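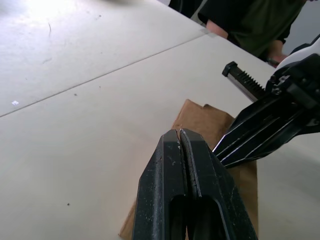
The two arms and a paper bag on the white table.

27/06/2021
By Afonso Brandão

Print this page | E-mail this to a friend

I have worked in the packing room at Coelho for four years, and since October we share it with the machines. Several friends asked me how it is, so I will try to write it properly, with the dictionary next to me.

Our room sends out small orders in paper bags. You open the bag, you put in the goods and the slip, you fold the top, you press the fold. On a long shift my thumbs used to hurt from the pressing, and in winter the paper dried my skin until it split. I do not miss this part. The folding now belongs to the arms, which we call Closar, after the name of the program on the screen.

What I did not expect is how much of my day is now looking. Paper is difficult for them. A bag which is a little crushed from the box is no problem for a hand, you correct it without thinking. For the arms somebody must decide if it is good enough or must be changed. Nuno Pinheiro is very good at this, and he was the one most against the whole idea. He can hear from the sound of the paper that a fold will go wrong.

We were more than 47 people in the two rooms before. No one was sent away, I must be fair, but when people left to Rorkville or retired, their places were not filled. The room is quieter. Before, we stood face to face across the table and we talked all day, about football, children, the price of everything. Now I stand at the end and Nuno stands at the other side, and to talk we must raise the voice, so we talk less.

The pay is the same. The manager says there will be a new grade for those who do the Rituvard course, and I have put my name. It lasts two weeks and it is in English, therefore I am studying words like "gripper" and "torque" in the evenings. My daughter corrects my pronunciation.

My old badge, number 3801, does not open the new door and I had to ask for another. The first one I kept in the drawer at home.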